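ok greenhouse base thread, bc three of you asked and I keep typing the same reply

1/ we put up a Costell lean-to against the south wall back in March. second hand, no instructions, one bag of bolts with half of them wrong. got there

2/ the base is everything. I did NOT do the base properly the first time. laid slabs straight on soil, looked flat, wasnt. door stuck by June

3/ so took the whole thing down. all the glass out, stacked in the garage between old towels. 8 panes already chipped at the corners from the last owner, used those low down where the staging hides them

4/ dug out, hardcore, whacker plate from the hire place in Rotthorpe. 345 for the lot incl. slabs and sand, which hurt. could have been less if I'd done it once

5/ measure the diagonals. then measure them again. mine were out by 30 mm and I'd have sworn on anything it was square

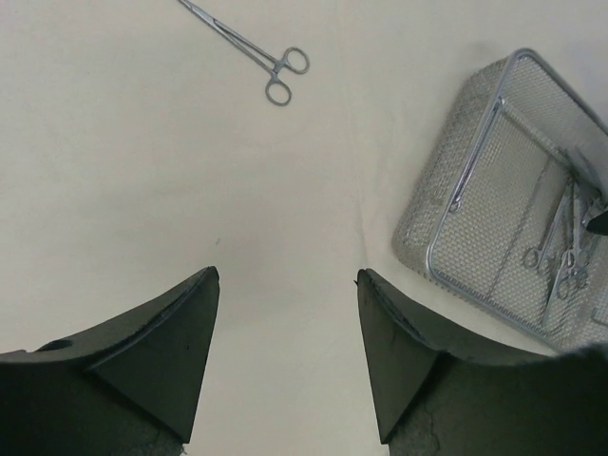 Do you need to bolt it down if it's against a wall?
Bolt it. The wall only holds one side, and wind gets under the front rail on a lean-to. Four anchors along the front, one each end, done in an hour.

6/ glazing clips. buy more than you think. they ping off into the flower bed and that is the last you see of them. I bought two packs and went back for a third

7/ the rubber strip was perished all the way along so replaced it. got the Lodadness stuff off a roll, 16 meters, goes in much easier if you sit it in warm water first. fingers still wrecked

8/ vents!! ours has one in the roof and it's not enough, hit silly temperatures by lunchtime with the door open. adding a louver low down on the shady end before next summer

9/ shading: I painted the white wash stuff on, hated it, washed it off. cheap netting on the inside now. looks scruffy, works

10/ someone asked about cedar instead of aluminum. lovely, my neighbors have one, they're out there oiling it every year and I would not be. up to you

11/ tomatoes went in late bc of all the above and still did ok. the Bragança peppers (seeds a cousin brought back, no idea what they really are) did nothing until August then wouldnt stop

12/ next job is guttering and a water butt, the downpipe lands exactly where teh path is so thats a whole other thread. will post when I've worked out the bend

Contact | © All rights reserved | Back to top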